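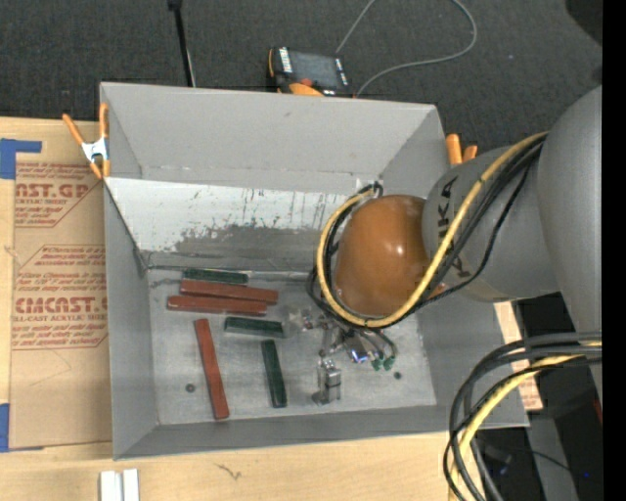
2 December 2022. Workshop, main bench

Bin day. Put off since August, so no complaints.

Started with the white panel. The coating on the lower half is gone in a ragged patch, down to gray, and the upper half has those thin dark vertical scratches. Wiped it with the mild stuff first (Zillen, the one in the squeeze bottle), then a dry rag. Scratches stay scratches. Tried a fingernail on the edge of the worn patch and a bit more flaked off, so stopped doing that. Please don't pick at it.

Options as I see them:
- leave it, live with it
- sand the whole lower half flat so at least it's even
- new panel

Leaning to new panel. Crabtree quoted 16 for a cut piece plus delivery, want to check if thats per piece or for the pair. Old order sheet says we bought 2 last time and I can only find the one thats fitted. Anybody seen the spare? Looked behind the flat stock and under the bench, not there. Might have gone out with the Kikska crate by mistake.

Floor of the bin: scuffed all over, fine. It's a floor. Ran a hand over it feeling for burrs, found a small one near the side wall, took it down with 1000 grit. Vacuumed the dust after. Checked the dark round fasteners in the floor for height too. Straightedge across each one, no rocking I could feel. Did not loosen them. Last time they were loosened we lost half an afternoon getting the floor to sit down again.

Crease low on the far wall: still there, obviously. Doesn't catch anything. Leave.

Blocks. Using the reds and dark greens, three of each. Long thin ones, so they roll onto a side and stay put, good, but they also like to end up lying almost parallel with barely any gap, and then it's a pain to tell from one side where one stops and the next starts. Two of the reds in one color would be a lot worse. Keep mixing colors in every batch.

Put them down by hand, no pattern. Rule for layouts, again, for whoever does the next batch:
- tip them in low, don't drop from height (noise, and chips on the corners)
- some lengthwise, some crosswise, whatever happens
- one close to the white panel is fine, one standing up against it is not, lay it down
- if they all land in one heap, spread them out a bit
- don't tidy them into rows!! I know. It's a hard habit

Note on color. Dark green goes nearly black when the overhead lamp is off. Switched the lamp on for the whole session. Red holds up fine either way, more brick than fire engine. If we reorder, ask for a lighter green. Wrote that on the whiteboard as well but the whiteboard gets wiped.

Paint wear on blocks: checked corners and ends at the sink. One red has a soft corner, one green has a nick about the middle of a long side. Both still usable. Did not repaint. The Zerodov enamel we have left is skinned over in the can and smells off, so needs a new can before anyone repaints anything. Old can goes to the hazardous shelf, NOT the regular trash.

Washed them all: warm water, drop of dish soap, soft brush, rinse, towel. Do not soak. Soaked ones earlier in the year took forever to dry and one lifted its paint at the end. Left them on the rack over lunch, then back to the bin.

Weights. Wanted to know if all the blocks are close enough to each other. Kitchen scale is dead (battery), so used the postal scale, which is slow and jumps around. Got readings I don't trust, not writing them down. Redo with the good scale when its back from calibration.

Table. Light wood top marks easily so lifted the bin to look underneath before putting weight on it again. Took two tries, it's awkward more than heavy. Faint ring from the corner, buffed most of it out with the wax. Felt pads would fix this for good - there's a strip of self-adhesive felt in the drawer under the vise, use that, trim to fit. Cleaned and dried the bottom first or the felt won't stick. Haven't put it on yet, ran out of time. Whoever gets to it, tick it off below.

Position: bin went back on the same pencil marks. Marks are getting faint. Went over the two nearest the front edge with a sharp 2H, the back ones I couldn't reach properly. Tape corners might be smarter. Not the yellow tape, it leaves glue.

Layout log: wrote up to 799 in the blue book before lunch, then somebody's coffee. Pages dry out ok, last few lines legible but brown. Next one starts on a fresh page. Will copy the brown lines over tonight if I remember, tommorow if I don't.

Shopping / asks
- white panel, ask Crabtree re price (one or the pair)
- can of red, can of green (lighter)
- scale battery
- more 1000 grit, used the last clean sheet
- squeeze bottle of Zillen is maybe a quarter full

To do
- felt pads under bin
- back pencil marks or tape
- find the spare panel, ask about the Kikska crate
- copy out the coffee pages
- weigh blocks, good scale

One more thing. The rag I used on the panel picked up white. So the coating is coming off as powder too, besides the flakes, and that will end up on the floor of the bin and on the blocks. Wipe the bin floor at the end of each session until the new panel is in, dry cloth is enough. Cloth is on the hook by the sink, the gray one. The blue one is for oil - pls keep them apart.

Lamp off, vacuum emptied, rack put away. Rest of the reds and greens are in the tub on the lower shelf, lid doesn't close all the way, don't force it.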